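Home Blog Shop Dates About Contact

Craft fair season, quick notes

2024-10-17

Writing this fast, truck has to be loaded by six. Three fairs left before the big December one and I'm behind on everything. Cards not cut. Price tags in a shoebox somewhere.

Booth fees first because people keep asking. Paid 500 for the double spot at Lakutico, too much, would probably do it again. Corner spot, people coming from both sides. Last year I took in 2,476 there over the weekend and thought that was great until I did the gas and the motel. Still. Better than sitting home.

Stallside changed their application form again. Now they want a photo of your booth and a photo of your work – and proof of insurance, before they even tell you if you're in. Took me a whole evening. Save everything in one folder, seriously.

Small stuff is what sells. Cards, little prints, anything under twenty bucks. The big pieces bring people in and then they walk off with a card, wich is fine, rent is rent. A small print standing up gets picked up way more than one lying in a bin. Boats do well for me. Always boats. 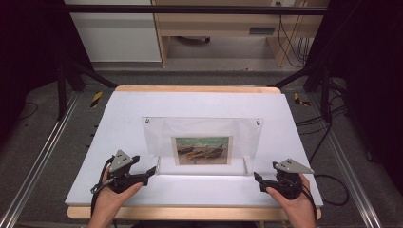
What I'm changing

Fewer bins. Lower table in front, kids can reach it but so be it. Card reader charged the night BEFORE, not in the truck.

Benjie Calimlim had the spot next to mine last spring and he wrote every price big, on one board, no tags at all. Stealing that. People hate turning things over to find the price, they just put it down and go.

Also more bags. Ran out by noon on the first day adn had to wrap things in newspaper.

Ok, truck. Dates are on the dates page, I'll fix the wrong one tonight.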